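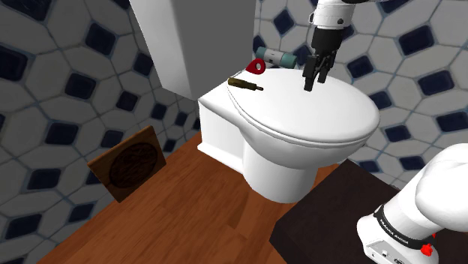
Robot arms and restroom fixture work - what happens to the people?

Posted by Karlijn Mertens

I run maintenance for Dultirton, which looks after restrooms in office buildings. There are 6 of us on the crew. In May we start a trial with an arm from Sarkero for small jobs around toilets: picking up tools and parts, handing things over, clearing the lid and the tank area before a repair. The training side is all done in simulation first, and I've been watching it most evenings because I find it completely fascinating!

My crew is a mixed bag. One of them can't wait. Two are sure it means fewer shifts. Management has told me there are no cuts planned, but "planned" is a word my people have heard before. Has anyone been through this with a crew that works with their hands? What changed in a normal day, and what do you wish you had asked for at the beginning?

Tineke Hendriks

Oh, I'm so glad somebody is asking this! We brought in an arm at our refit shop two years ago and I'd do it again tomorrow, but the first couple of months were bumpy and most of that was about people.

The work moved around more than it went away. Before, the newest person on the crew spent half the day on their knees passing things up and hunting for the right screwdriver. Now that person sets up the job, checks that the arm has picked the right item, and steps in when it hasn't. Ours was hopeless with round things at first (anything that could roll, basically) and perfectly happy with boxes. So the person standing next to it needs to know the trade well enough to see a mistake coming. Keep your experienced people close to it - they are the ones who will make it useful.

What I'd ask for up front:

Paid time to learn it. We got an hour on Thursday mornings and it was nowhere near enough. Ask for half a day a week until everyone has had a turn.

A say in which jobs it gets. We let the crew write the list, and the mood changed that same week. They gave it the awkward reaching behind the tank, which had been wrecking everybody's shoulders, and kept the sealing and leveling for themselves.

The shift question in writing. If there are no cuts, a short letter shouldn't be hard to produce. Get it before the trial starts.

Let them see the simulated runs too. We put ours up on the break room screen and people started shouting advice at it. One of our older plumbers got so into it that he now goes over the practice layouts with the software folks and tells them where a person would really set a tool down. He got a pay bump for that, and he earned it!

Your two worried people are worth listening to. Ours spotted that nobody had budgeted for the time it takes to carry the thing upstairs and bolt it down.

Baran

we had one at my old job. fine when it worked. budget for downtime, we lost some 2000 in the first month just from people standing there waiting for the tech. also find out who cleans it, because that ended up being me

Citau

Seconding the list idea. In our building the trial was announced by email and the crew pretty much ignored the arm until their lead sat down and asked what they hated doing. Is yours going to be on a fixed base or a cart? That made a big difference to how many people we needed per job.

Karlijn Mertens

Fixed base for the trial, cart later if it goes well. Tineke, thank you, I'm printing your whole post. The letter is the first thing I'm asking for.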